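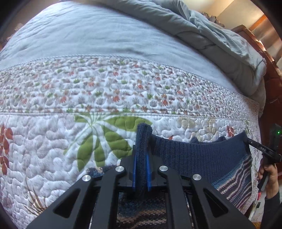
Does anyone know if the striped jumper Leif Hedlund wears in the Brekke finale was sold anywhere, or did the costume department knit it? He had it on again in September when he and his wife did the Gulorard interview. I've started collecting bits for a fan costume and have a navy knit with bands of blue, cream and brown to start from, but his looks heavier. Budget is 300 dollars.
Posted by Nultau12

Fidel Echeverría
The one in the finale was made for the show. The costume designer talked about it on the Broresgate podcast – they knitted two, one for Leif and one for the stunt double, and Leif kept his when filming wrapped. The interview one is the same jumper, you can tell by the mended elbow. A shop did sell a licensed version for 525 dollars but it was a run of 900 and they went in the first week. Secondhand ones come up now and then, usually over your budget. Ask for a photo of the neck label before you pay.
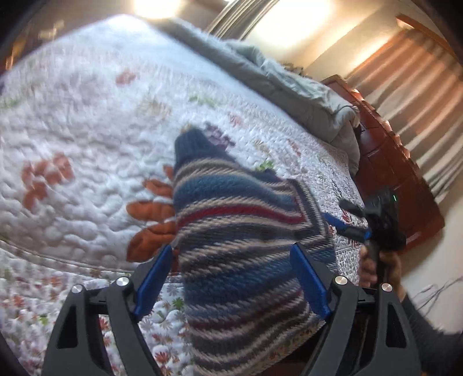
Striped knit with a dark ribbed cuff.

marlo_k
pretty sure he wore it to the airport as well, when the engagement rumours were going around. try op shops, my aunty had one nearly the same

tessavale
The airport one was a grey cardigan, different thing. For a costume I'd look for any chunky knit in similar colours and get the collar right, as it shows in all the close-ups. Colour varies a lot between episodes anyway because of the grading.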